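Tulla computer reuse shop to open five days a week

Tulla's computer reuse shop will open five days a week in the new year, up from two, after a busy stretch of donations left its storeroom full.

The shop on Lekota Street takes in unwanted desktop computers from homes, schools and small offices. Machines that can be repaired are cleaned up and sold at low cost. The rest are taken apart for their usable pieces, and the metal goes to a scrap yard in Dulleck.

Manager Ntombi Mabuza said the shop had received 237 desktops since June, most of them older tower models.

"People are moving to laptops and the towers have been sitting in closets," Mabuza said. "They bring in three at a time. We had them stacked in the hallway by Thanksgiving."
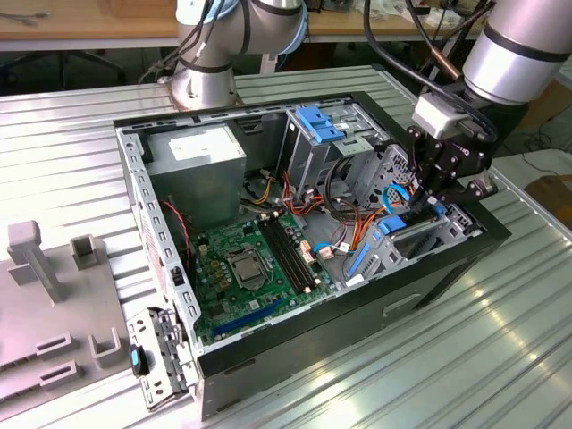
A desktop tower with its side panel off, showing the power supply, motherboard and drive cage. 22 December 2018

Every machine is opened before a decision is made on it. Memory, power supplies and drives are the parts most often saved, according to Elin Rowlands, who runs the bench. Motherboards are kept if they pass a test and the model is still in demand.

Rowlands said the cabling takes longer than most people expect. Power leads and drive cables are unplugged one by one, sorted by type and hung on racks near the front counter, where customers can buy them separately.

Hard drives are wiped before resale. Drives that cannot be wiped are crushed, and the donor can ask for a written record. Mabuza said donors should still copy off any photos or papers they want to keep, as the shop does not recover files.

The longer hours will be paid for in part by a grant of $3,856 from the Kastar Fund, which supports repair and reuse projects in the county. The money will also cover new shelving and a second test bench.

The shop will be open Tuesday through Saturday, from 10 a.m. to 4 p.m. Desktops, keyboards, mice and loose cables are accepted at no charge. There is a small fee for monitors. Printers and televisions are not accepted and should go to the county transfer station.

Donors with more than five machines are asked to call ahead so that space can be cleared at the loading door. The shop is closed over the holidays and will take drop-offs again when it reopens.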